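4.2 Felt food and the claim for label reading

Intarasuk and Grgić hold that felt play food teaches children to read labels. We doubt it. In the Nereck playroom, 40 children sorted felt groceries onto shelves, and most went by colour alone.

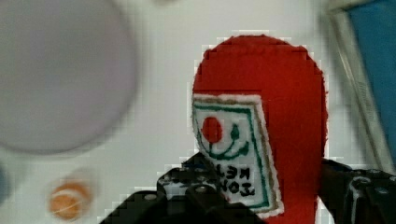
Figure 7. Red felt piece with a rounded top and a white label patch bearing a red circle and black lettering.

Nor does a right answer tell us much. A child who says "ketchup" may have read the word, or may simply know that red things of that shape go with chips. The earlier study did not separate the two, and its authors took every correct name as reading. Until the same pieces are tried with their labels unpicked, we see no grounds for the claim.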